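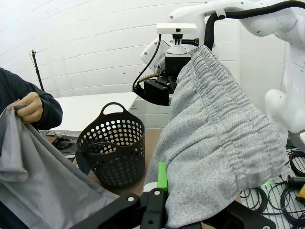

Monday, late afternoon. Budget notes for the laundry cell

Writing this up while it's fresh, as the order has to go in before the end of July and I keep changing my mind about the grippers.

Where we are: the two-arm bench is doing garment handling all day now, and I'm really pleased with how much we're learning from it. Sweatpants are the best test item we have. The waistband gives the fingers something thick to hold, then the rest of the thing swings about and gets in the way of everything. T-shirt fabric is the opposite problem, thin and slidey. Anything we buy should be judged on both.

Shopping list as it stands:

Finger pads. Top of the list and by far the cheapest. I want a proper stock of them so we stop being precious about swapping. Sutanik do a softer grade and will sell a mixed bag of 66, which would see us through to winter at the present rate. Yes please.

Grippers. Two quotes. Dremine are dearer but the jaws come off with four screws and they'll sell the parts singly. Ndlovu are cheaper and quicker to deliver, but you have to send the whole unit back if a bearing goes. I did the sums both ways and over a year they come out almost level, so I'm leaning towards Dremine for the spares alone. Asked for a loan unit to try on the jersey stuff first. No answer yet.

Cables and cable guides. Not exciting, but I'd put money here before a third arm. Every extra run is another thing to snag on a sleeve. Clip-on guides for both arms, plus 13 spare leads in the short length. Tenthorpe have the guides at £155 the set and we need two sets. Check whether that price has VAT in it!! (It didn't last time and I looked silly.)

Baskets. A few more of the plastic ones with holes, different sizes if possible. They weigh nothing and cost next to nothing. One note for whoever orders: get some with a stiff rim as well as some that bend, I'd like to compare.

Clothes. We need a line for this and never have one. Charity shop is fine, the more worn the better. Marled and speckled greys especially, also plain greys, because I want to see how the vision copes with grey on grey. Wash before use. Please keep the receipts this time.

Third arm: parked. I'd love one, I've even drawn where it would go, but there isn't the bench space without moving the shelving and we'd spend the first month just wiring it up. Put it in next year's plan with a proper case.

Things I haven't costed:
- wrist camera spare (we have none, which makes me nervous)
- better matting for the bench top
- somebody's time to fit the guides, probably a day per arm

Thought from this morning: could we rent the Ndlovu unit for a month in place of buying? It would settle the jersey question and leave the gripper money free until we know. Going to ring them tomorrow. If they say yes the whole list fits with a bit over, and the bit over goes on more pads.

Still to do: chase the Dremine loan, VAT on the guides, measure the bench again with the baskets on it.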